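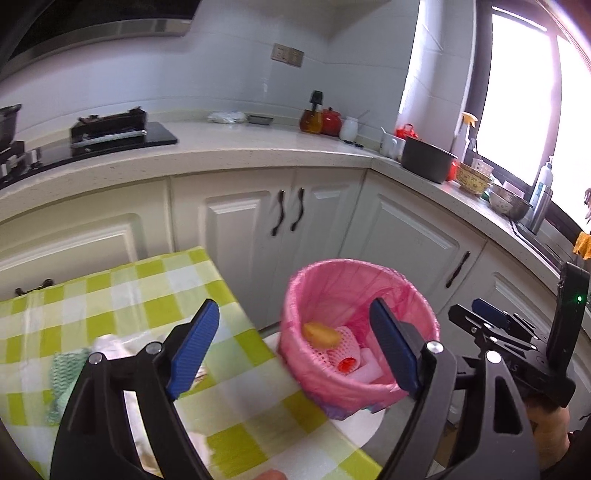 Dabbas round bin for the kitchen
Review by Taras Kovalchuk, Zesville
Rating: 4 out of 5

I bought this bin in October, after our old one with the pedal stopped to close. The Dabbas is a simple round bin without a lid, and in a small kitchen I find this more practical. When I peel fruit at the table I don't want to open anything with my elbow.

The good points. It takes ordinary bags, and the rim of the bag folds over the edge and stays there. I use the pink ones from the market, 30 in a roll. The round shape has no corners, so washing it takes 2 minutes. It is light, and my mother can carry it to the door by herself.

The less good points. Without a lid you must change the bag often, in summer every evening. Foam sleeves from fruit also fill it quickly - they weigh nothing but take a lot of space. I press them down or put them in a separate bag.

I compared it with the Wosum bin of my neighbor Rehema Lyimo. Hers is taller and holds more, but the bag slips down when something heavy falls in. For a family of 5 I would still choose hers. For two people, the Dabbas is enough.

Delivery from Cludeddale was slow, and the box came with one side pushed in. The bin had no damage.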